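How to find out whether a robot can put your kitchen away

Every few months somebody shows me a clip of a robot folding a shirt and asks when they can have one. My answer is to make it tidy a worktop. Shirts are forgiving. A worktop has heights, edges, things that roll and things that tip over, and you find out very quickly how much of the clip was luck.

What follows is the way I test a tidying program at home, in a simulated kitchen, on an ordinary desktop PC that sounds like a hairdryer by teatime. You won't need a real arm. You will need patience and a notebook, or a spreadsheet if you're the hopeful sort.

What you need

A simulator that can handle contact between objects without things sinking into each other. I use Isar, which is slow but fair. Any of the free ones will do if you already know your way round it.

A kitchen model with drawers that open. Many don't. They have handles painted on a solid lump, and you can lose an evening finding out why your arm keeps pulling at a wall. Mine came from the Groderex kitchen pack and the drawers do slide.

A program to test. I've been running one called Arthur, which takes a written instruction and works out the arm movements for itself. Its makers describe it as household-ready. I'd like to know whose household.

Step 1: Pick one chore and write it down

Write it as you'd say it to a visiting teenager. "Put the tins on the shelf" is a chore. "Tidy up" is an argument. If your instruction has the word "and" in it, cut it in half and test each half first, then join them up later when you're feeling brave.

My standard chore is the tins. They start on the counter and must finish upright on the wall shelf, with nothing else moved.

Step 2: Lay the kitchen out like a kitchen

Resist the urge to clear the worktop for the robot. An arm that can lift one tin off a bare slab of marble has told you nothing about Sunday lunch (or any other lunch). Leave things about. Put a short tin close to the toaster so the gripper has to mind its elbows. Keep the knife block where a careless swing would find it. Leave something on the shelf too, preferably something round. I favour a rolling pin, which is a very honest judge of how gently a shelf has been treated.

Stand the arm where you'd really have room for one. I was surprised by how much kitchen it takes up. With the shoulder in close, a big white forearm comes between you and half the counter, and you start to see why people keep these things in factories.

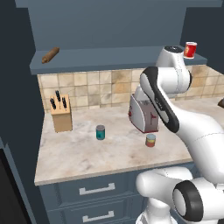

Step 3: Set the pass mark before you run anything

Do this first or you will cheat. I always did. After an hour of watching failures you begin to feel warmly towards a tin that is nearly on the shelf.

My rules:
Tin on the shelf, upright, gripper let go: pass.
Tin on the shelf, lying down: fail.
Tin on the shelf, something else on the floor: fail, and write down what.
Arm stops and does nothing for 42 seconds: fail. That's how long I can stand it.

Step 4: Run it 200 times

One run is a clip. Two hundred is a test. Shift every object a little between runs, a thumb's width or so, and turn the tins to face different ways. Most simulators have a setting for this. If yours doesn't, a short script that nudges the positions at the start of each run will do.

Set it going and leave the house. Watching makes you superstitious.

Step 5: Watch the failures, skip the successes

The successes all look alike. Save a recording of each failure and sort them into heaps. Mine nearly always come out the same:

Bad grip. The fingers close a little too high on a short tin and it squirts out sideways.
Bad route. The hand gets where it's going, but the elbow has visited the shelf on the way.
Bad ending. The tin arrives, the gripper opens, and on its way back it takes the tin with it.

The second heap is the one to worry about. A program that watches only its own hand will never know it did anything wrong, and will carry on to the next tin with great confidence.

Step 6: Change one thing and go again

Move the shelf items, or swap the tins for taller ones, or shut off the nudging. One change per batch. I've now done 2965 runs in this kitchen and the most useful were the dull ones, where only the tin's distance from the toaster changed.

So, can they do it yet?

On the tin chore, with a clear path to the shelf, Arthur is good. I'd let it loose on real tins if somebody else owned the crockery. Once the short tin is tucked in by the toaster it gets a lot worse, and when I asked for tins first and then a drawer, it managed both halves 13 times in the whole batch.

Privalgate, the other program I've tried, is more cautious. It breaks less and finishes less. I have worked with people like that.

If you run the test yourself, do the drawer chore last, and open the lower drawer before the upper one. Going the other way, my arm shut its own fingers in, twice, and the simulator took so long over the sums that I had time to wash up by hand.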